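Drudero software progress report, fourth quarter
Prepared for the Vamen program office
Tue 12 December

Thank you again for your patience with us over the fall, and for the kind note after the last report, which went around the whole team. The quarter started slowly and picked up nicely, and I am glad to say that most of what we promised for the perception side of Drudero is now running every day.

The biggest piece of work was Mamo, our trajectory recovery tool. It takes the wide-angle video from the handheld grippers and works out where the gripper was and how far the fingers were open. In the old version it lost its place whenever a large dark piece of cloth filled most of the view, and with clothing tasks that happens all the time. We rewrote the tracking step so it leans on the outer part of the view, where there is usually a window, a wall or a bit of furniture to hold on to. On our test set of 100 cloth recordings, the old code lost track in 12 and the new code loses track in 4. I would have liked zero, and we will keep at it, but the four that are left are all very fast turns and may need a different fix altogether.

We also moved lens calibration into Mamo itself. It used to be a separate script that people had to remember to run (and I was as guilty of forgetting as anyone!). Now the tool checks the calibration when it loads a recording and stops with a plain message if something doesn't match.

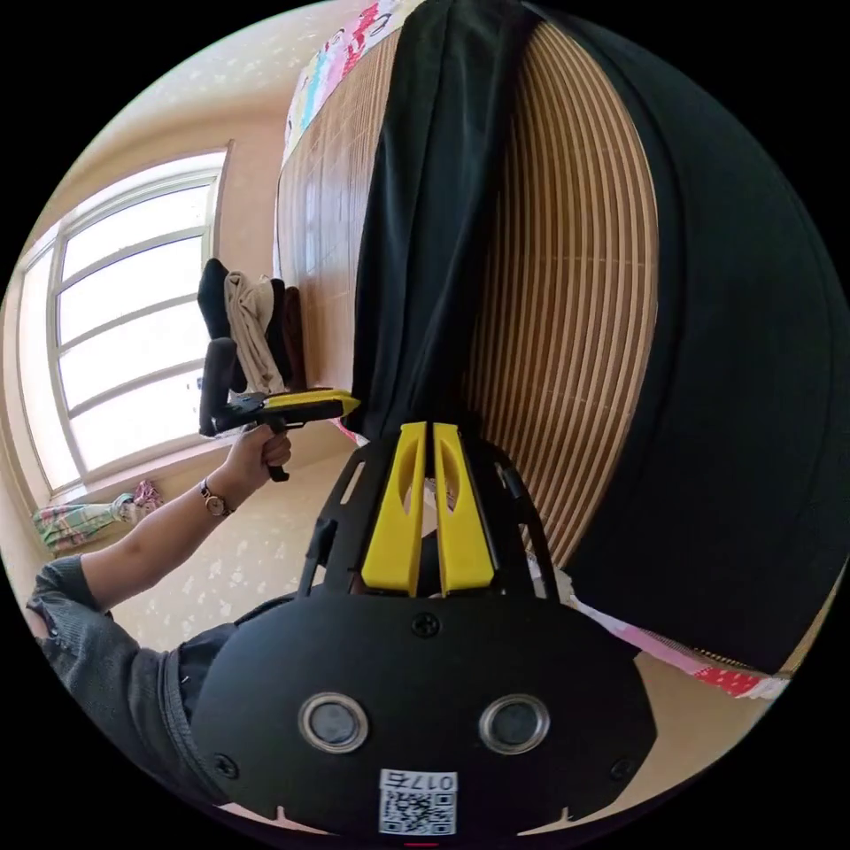
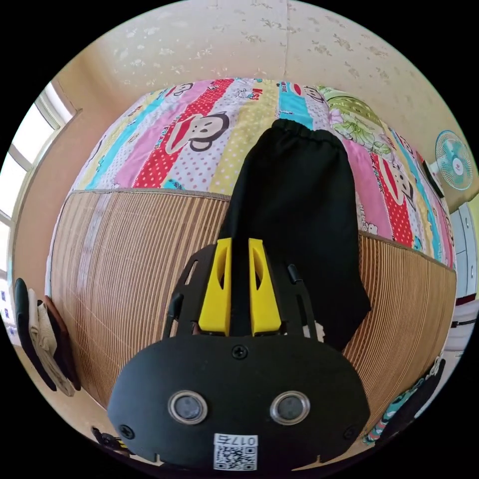 Bedroom recordings with black fabric; in the second, the fingers hold a drawstring bag.

Homes like this one are good for us and hard on the software. The bright window washes out part of the view, and thin repeating slats look so much alike that the feature matcher can pair one with its neighbor. We added a check that throws out matches when too many of them agree equally well, and that helped more than I expected – it is a small change, only a few lines, and it took us far too long to think of it.

Skerico, the planner, is behind where I hoped it would be. It can now read Mamo's output directly and propose a grasp point on a piece of cloth, but it still takes 2 seconds to settle on one, and it gets confused when dark fabric lies against more dark fabric. We had planned to finish the speed work in December. I now expect the first part by then and the rest next quarter, with no change to the budget.

Next on the list are the fast turns, the speed work, and a proper viewer so that your reviewers can step through a recording without installing half our tools. If there is something particular you would like the viewer to show, do tell us soon, as the layout is still easy to change.

Comments (3)

Reviewer 2: Good to see the calibration check in there at last. Does it also cover the older recordings?

Drudero team: It does, as long as the lens file was saved with them. For the ones without it you get a warning and can pick a file by hand.

Program office: For the viewer, please show finger opening as a line under the video. That would save us a lot of scrolling.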